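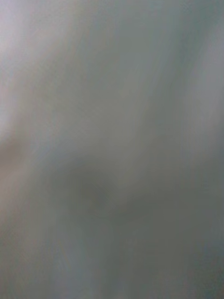 Hirose Data Collection Team, Belwood site
Set-up guide, section 4: Flower table

Read before first episode of the shift. Applies to Gurnard task only.

1. Wipe table. Both panels, and the seam.
2. Trays at the two ends, one left, one right. Leave the floor of each tray clear enough to place a stem.
3. Lay out stems in the middle: three red roses, two blue hydrangeas. Blooms to the back, stems to the front. Overlap is fine, we want some.
4. Scatter the loose greenery. Diffrent spots every reset. Do not line it up.
5. Check wrist view and table view both live in Skellness before arming.
6. Step back from the table. Hands out of reach of the stems, then start.

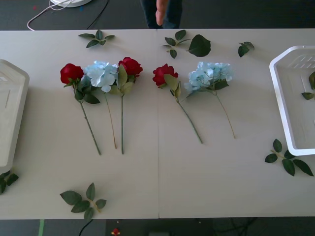

Fig. 4-2. Layout before start, table view.

Note: wrist view goes to gray smear at times. Keep the episode if table view is good. Tag it "wrist low".

Note: target is 1,028 episodes. 899 kept so far, 14 tagged for review. Update the sheet at end of shift, not during.

CAUTION: cables on floor behind and in front of table. Walk round, dont step over.

CAUTION: never reach in while the arm is armed. Stem rolls off, hit stop, mark the episode failed, reset from step 3.

Next: section 5, Uploading.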